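Wrist view too wide for the laundry unload demos?
Forum > Data collection > Teleop and demonstrations

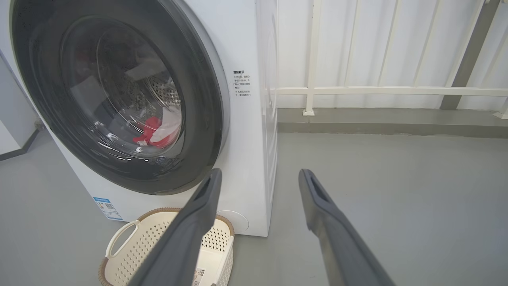
Wrist cam, gripper open, door shut, basket on the floor in front of the washer.

epenalver
Posted 06/07/2019

Setting up the unload task for the Garg policy. Target is 200 demonstrations and we have 72 recorded. Each episode is meant to go: open door, grasp one item, move it to the basket, release, repeat until the drum is clear, close door. Two operators.

Problem is the wrist view. At the start pose the fingers, basket and door all fit, and you can tell red cloth from white through the glass. Once the arm goes into the drum, the picture is mostly cloth and steel and the policy loses the basket completely. In evaluation it picks well, backs out, then hesitates. I am inclined to re-record with a narrower lens and a second fixed camera. Opinions before I throw away 72 episodes?

Ezequiel Peñalver

drumroll_k
Don't throw them away. Losing the basket from view is a memory problem and a narrower lens makes it worse. What is your observation history? If the policy is conditioned on a single image, it has no way to know where the basket was.

epenalver
History is 3 images at the control rate, so well under a second. Proprioception is included.

drumroll_k
Then joint angles should be enough to get back to the basket, provided the basket doesn't move between episodes. Does it?

epenalver
It does. We shift it by hand before each episode, along the front of the machine and outward from it. Door side stays clear for the swing.

abright
I'd go with the fixed camera and leave the lens alone. We ran a similar task on Jarnon last September and the wide wrist view was the only one that kept both fingertips visible during the grasp. With the narrow lens, the operators complained first and the success rate dropped after.

Also check the glass. There are reflections across the door in your still. If the curtain behind the railing is always in the same state, you are teaching one reflection pattern. Vary the light.

Ataahua Bright

nasow_user
Disagree on the fixed camera. It ties the data to one room. The next machine will be against a different wall and you'll be recalibrating every time somebody bumps the tripod. Split the task instead: one skill for the door, one for the grasp, one for the place. Start the place skill from a retreat pose where the basket is back in view.

abright
Splitting means somebody has to write the switching logic, and that's where ours failed. It called "drum empty" with a sock still stuck to the upper wall.

nasow_user
That's a labeling issue. How many empty-drum negatives did you have?

abright
6. Point taken.

epenalver
We have none so far. Every episode starts with a load in the drum. I'll add empty starts and starts with a single item near the top, which is hard to see through the glass anyway.

drumroll_k
Whichever camera you choose, have the operators retreat to the same pose after every grasp. Ours cut the corner and dragged cloth over the rim, and the policy learned that very faithfully. Delevex export lets you tag those segments, so you can drop them without losing the episode.

epenalver
OK. Keeping the 72 and the current lens, adding the retreat pose and the empty starts. Fixed camera goes on for the next batch, logged as a separate stream so I can train with and without it. Will post both curves when the batch is finished.

nasow_user
Please include the runs where the basket was at its farthest position. Averages will hide it.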